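Serngate Table Studies
Home | Galleries | Notes | Surfaces | Contact
Last updated: 2025-08-29

Gallery 13: Mixed household items on a white top

The Serngate galleries deal with everyday things set out on a plain surface. This one covers fruit and toiletries together, a pairing that comes up whenever shopping is unpacked in one place and sorted afterward. The notes deal with shape, surface and how each item sits when laid down.

A plain white top suits this kind of sorting. Colors are easy to compare on it and shadows stay soft under even light. The drawback is that every speck shows, so it needs wiping between sets.

Rounded produce settles on its long side and may roll if the top is not level. Bottles with flat faces stay where they are put. A pump bottle laid down takes more room than the same bottle standing, and the nozzle should be kept clear of anything soft-skinned.

Sorting order used in the Skoldale and Kobori sets: produce first, then bottles, then small packets. Labels are read after everything is down. The April sets used the reverse order and took longer. 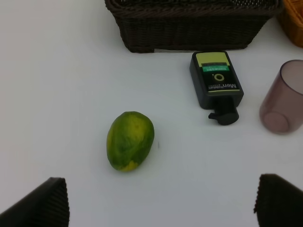 Green fruit, papaya or mango type, with yellow coming in near one end. Black pump bottle on its back, label up, marked "Men."

Kimie Arai: I would keep scented products away from fruit altogether, even for a few minutes. We use 2 trays at home, one for the kitchen and one for the bathroom, and nothing crosses over. Will the next gallery cover trays?

Related galleries
Gallery 12: Jars and lids
Gallery 11: Harkau shelf, before restocking
Gallery 3: Root vegetables by size
Notes: Leveling a tabletop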